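How a Sorting Robot Gets Ready for Work

At Fistton, robots help sort small electronic parts. Before a robot can work, people must get its table ready. Elaine Figueiredo leads the crew that does this job every Friday.

First, the crew turns off the power. They wipe the arms and check that each cable is tight – a loose plug can stop the whole machine. The full check takes up to 90 minutes. 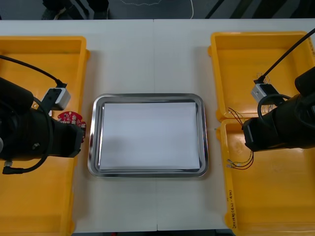 Setting up the parts comes next. Each kind needs its own place within reach of an arm. Red circuit boards go in a yellow-orange bin on the left, and thin wires go in bins on the right. The metal tray in the middle has a plain white sheet in the bottom. The crew then turns the power back on and tests each arm slowly.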